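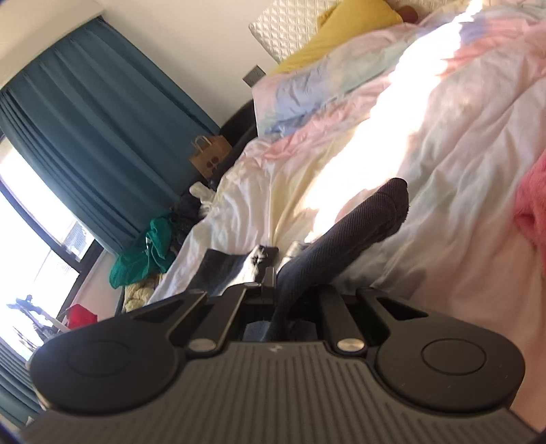
OK I have been buried in baroreceptor recordings since April and I need to talk about them, because these nerve endings are wonderful. Thread!

Quick background. In the wall of your aorta, and up in your neck where the carotid artery splits, there are nerve endings that fire when the wall stretches. Blood pressure goes up, wall stretches, fibers fire, brainstem slows the heart and relaxes the vessels. All day, every day, without you.

We work on the rabbit aortic nerve. It's thin, it's a pain to dissect, and it's lovely for this, as nearly all of the sensory fibers in it are baroreceptors. In most animals they're mixed in with the vagus and you have to go hunting.

First time I put one on the speaker I got goosebumps. You hear the heartbeat in it! A little burst with each pulse, then quiet, then another burst. Raise the pressure and the bursts get longer until the gaps close up.

So far we have 57 single fibers and 898 usable pressure ramps. Lâm Đào sorted the spikes on every one of those in Clokeveo and deserves a very long vacation.
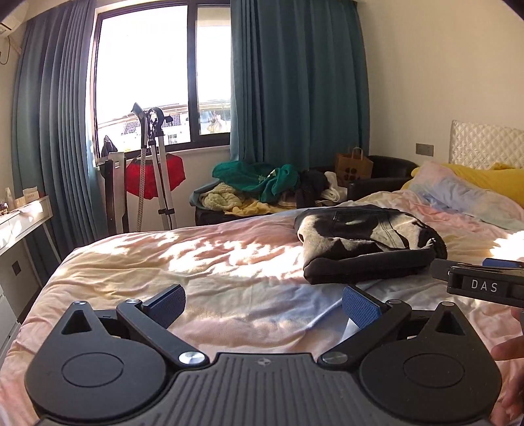
Blue pads, open.

Back to the nerve. The fibers come in two broad flavors. The myelinated ones are fast, start firing at lower pressures and have a sharp threshold. The unmyelinated ones are slow and scrappy, and most of them don't wake up until pressure is pretty high.

What I really want to know about is resetting. Hold the pressure up for 20 minutes and the threshold creeps up with it. The fiber starts treating the higher pressure as the new normal (yes, this matters for anyone thinking about high blood pressure).

We see it clearly in the myelinated group. In the unmyelinated group I only have 11 fibers that lasted through the whole hold, and they're all over the place. Two hardly moved at all. I'd love for that to be real, but it could just as easily be drift in the prep.

Someone at the Simanjuntak lab meeting on Tuesday asked if the wall itself is relaxing, so the ending feels less stretch at the same pressure. Great question! We're adding diameter tracking so we can plot firing against stretch as well as pressure.

If you've kept unmyelinated fibers going for over an hour in this nerve, please tell me your bath temperature and how you desheath. I will read every reply.

More when the diameter data come in. Back to the rig!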